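Dots, Holes and Mesh: Why Smooth Things Are Mostly Pretending

From the Flidetlow Pages for Curious Readers, Grendwood
June 10, 2018

Find something that looks like one flat color. A poster will do, or a wall panel, or the back of a cereal box. Stand far away and it looks as smooth as butter. Now walk up until your nose is nearly touching it and a grown-up asks what you are doing.

There is a good chance you will find dots. Or tiny holes. Or a crisscross of threads so fine that you never noticed it, even though it has been in your house longer than you have.

The world is full of surfaces like these, and most of them are hoping you won't look too closely. So we will.

Why your eyes fall for it

Your eyes are very good, but they have limits. At the back of each eye is a layer of tiny cells that catch light. When two dots are very close together, or very far away from you, their light lands on almost the same spot. Your eye can't pull them apart, so your brain mixes them into one color and gets on with its day.

You can watch this happen. Take a sheet of white paper and a blue felt pen and make dots, close together but not touching. Make 100 if you have the patience. Make 570 if it is raining and you have been told to stop asking for things. Tape the sheet to a wall and back away slowly. Up close it is a page of blue dots. From the far end of a hallway it is a page of light blue.

You did not own a light-blue pen. You made light blue out of ordinary blue and empty paper. Put the dots closer together and the blue gets deeper. Spread them out and it gets paler. Printers have used this trick for well over a hundred years, and it saves them from buying a separate bucket of ink for every color of the sky.

Dots made of ink

Look at a printed magazine picture through a magnifying glass. Most are made with four inks: a greenish blue called cyan, a purplish pink called magenta, yellow and black. Everything else comes from those four, sitting near each other or overlapping in different amounts.

A strawberry is mostly magenta and yellow dots. A gray cat is a great many dots that have agreed to be a cat.

The old comic books from the Danko paper mill shop have the best dots of all, because they were printed cheaply and the dots are enormous. You can see them without a magnifying glass. A hero's cheek looks like he has come down with something.
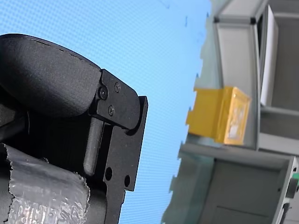 Dots made of light

Screens use dots too, and theirs glow. Each dot on a screen is called a pixel, and on most color screens a pixel is built from 3 even smaller lights: one red, one green and one blue. That's the whole paint box. To make light blue, the blue part shines brightly and the red and green parts help out a bit less. To make white, all of them shine. To make black, they go dark, or as near to it as they can manage.

This may annoy you if you have done any painting. Mix red, green and blue paint and you will get a dark sludge, the sort that ends up in every water jar in every art room. Light works the other way around. Paint soaks up some of the light that hits it, so each extra paint leaves less light to bounce back to you. Lamps add light, so each extra lamp makes things brighter.

Don't press your eye against the television to check. A magnifying glass held in front of it for a moment will show you plenty, and your eyelashes won't leave marks on the glass.

Dots made of nothing

Some dots are holes, and a hole is a very cheap thing to put in a product. You still have to pay somebody to drill it.

Ceilings in schools and offices often have panels full of little holes. Sound goes in, bounces around in the soft stuff behind, and comes out tired. Without panels like these, a school lunchroom would be even louder than it is now, if you can picture that.

Look at the front of a loudspeaker and you will often find mesh there. It lets the sound out while keeping fingers, crumbs and pencils from getting in. The mesh is there for people like your little brother.

A window screen is mesh as well. Air is made of bits so small that they sail straight through, while a fly is far too big and has to sit on the outside looking in. All mesh works by this rule: small things pass and big things stay where they are. The clever part is choosing the size of the hole. Too big, and you have invited the mosquitoes to supper. Too small, and there isn't much breeze.

The mesh in the microwave door

Many microwave ovens have a window with a metal mesh in it, and it follows the same rule in a stranger way. The waves that heat your soup are several inches long from one peak to the next, and they can't squeeze through the tiny holes. The light you see by is made of waves so short that thousands of them, lined up, would fit across one hole. Light comes out with no trouble, so you can watch the soup. The heating waves stay in with the soup, where they are wanted.

Why the rows are so tidy

Dots and holes on made things usually stand in neat rows, and machines are partly to blame. A machine that punches or prints in a steady rhythm will space things evenly without being told twice. Even spacing also keeps a surface from looking blotchy, and your brain is a terrible snob about blotches. One dot out of line and you will stare at it all through dinner.

Two neat patterns together can misbehave, though. Hold one piece of window screen in front of another and turn it slowly. Big wavy stripes will swim across it, even though there are no stripes on either piece. They are called moiré patterns, which you say "mwah-RAY", and you get them where the two grids line up in some places and clash in others. Net curtains do it. So do photographs of screens, which is why a picture you take of the television sometimes looks as if somebody has combed it.

Go and find some

In May, readers at the Vumutis library went hunting and came back with a tea strainer, a bus window covered in an advertisement, a sneaker, a bandage and somebody's lunch. (It was a waffle. We let it count.)

See if you can find 6 dotted, holey or meshed things without leaving the room you are in. For each one, take a few steps back and notice where you are standing when the dots disappear. Mark the spot with a sock. Then ask a friend to try it, and see whether their sock lands in the same place as yours.

Please pick up the socks afterward.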